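Filed under: Short stories, Sea and harbour

The Ferry to Orilby

My grandmother kept the ticket office in Vomamport for 1,095 days. She knew the number because she made a small pencil line on the wall for each one, behind the door, where the inspector did not look. When she left, the wall was painted, but the paint was cheap and the lines came back after the first winter. I saw them when I was a child. I put my finger on them and felt nothing, only wall, and I was disappointed.

In September I took the same ferry that she used to sell tickets for. I was carrying her coat in a bag, and a letter that she wanted me to give to a man in Orilby. She did not tell me his address. She said, "Ask at the bakery," and then she asked me to close the window, and we did not speak of it again.

The ferry is not large. It has two benches outside and a room inside with a stove and a smell of wet wool. I sat near the stove. Opposite me was an old woman with a basket on her knees, and beside her a boy of perhaps nine years who was eating a boiled egg very slowly, as if somebody had told him there would be no other.

"You are going to Orilby," said the woman. It was not a question, the ferry goes to no other place.

"I am bringing a letter," I said.

"From the post?"

"From my grandmother."

She looked at the bag with the coat. I think she understood then that my grandmother was dead, although I had not said it. She moved the basket a little and took out a second egg and gave it to me. I was not hungry, but I ate it. It is difficult to refuse an egg.

For a long time we heard only the engine. The coast of Vomamport became grey and low and then it was a line, and then I could not say any more if it was coast or cloud. The boy went out to look at the water and came back with his hair standing up.
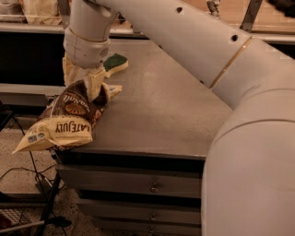 I have to explain how we ate on journeys in my family, because I was thinking of it the whole way. My grandmother did not believe in buying food on a boat. She wrapped bread in a cloth, and cheese in another cloth, and in the pocket of her coat there was always something for later, which we were not allowed to ask about. Usually it was a crumpled snack bag, folded over many times so that the last pieces would stay crisp, and they never did. She gave it to me only when we could see the other shore. When I folded her coat for this journey I looked in the pocket, and it was clean, and I had to sit down on the bed for some minutes.

"What did she do, your grandmother?" the woman asked me.

"She sold the tickets for this ferry. A long time ago."

The woman stopped with her hand in the basket. "With a green scarf?"

"I never saw a green scarf."

"She had one," the woman said. "I went over every month to see my sister. She had a green scarf, and one day she did not have it, and on the same day Degefa the boatman had a green scarf." She laughed, but quietly, because of the boy. "Everybody on the boat was looking at his neck. He became red like a brick."

The name Degefa was on my letter. I did not take it out. I held the bag more tightly, and the stove made its small noises.

"What happened to him?" I asked.

"He stayed in Orilby. The company wanted to send him to Gredard, to the big boats, where they paid 500 more in a season. He said no. People thought he was stupid. Then she married in Vomamport and he was still saying no." She closed the basket. "He mends nets. He is almost deaf now, you must stand in front of him."

I wanted to be angry with somebody, my grandfather perhaps, who had been a kind man and was dead for eleven years. But I could not find the place where the anger should go. I thought about the lines on the wall. I had always believed that she was counting how long she had to work there. Now I thought that she was maybe counting something else – and that I would never know which.

We arrived in the afternoon. Orilby has one street that goes up from the harbour and gets narrower, and the bakery is where it turns. The girl at the counter did not even let me finish. She pointed with a knife to a blue door across the street.

He was sitting in the yard behind it, on a box, with a net over his knees. I stood in front of him as the woman had told me. He had big hands with many small scars. He looked first at me and then at the bag, and I opened it, because I did not know how to begin with the letter.

He did not take the coat. He touched the collar with two fingers, only the edge, and turned it over. On the inner side, under the collar, where nobody would see it, there was a narrow piece of green cloth, sewn with very small stitches. I had carried this coat for half a day. I had brushed it and folded it, and I had not turned over the collar.

"She cut it," he said, too loudly, as deaf people do. "She said she would cut it, and I said that it was a pity for a good scarf."

Then he got up and went into the house. I heard him opening drawers, one after the other, and he was a long time in there. The last ferry was blowing its horn in the harbour. I sat down on the box and took the net on my knees, so that it would not lie on the ground.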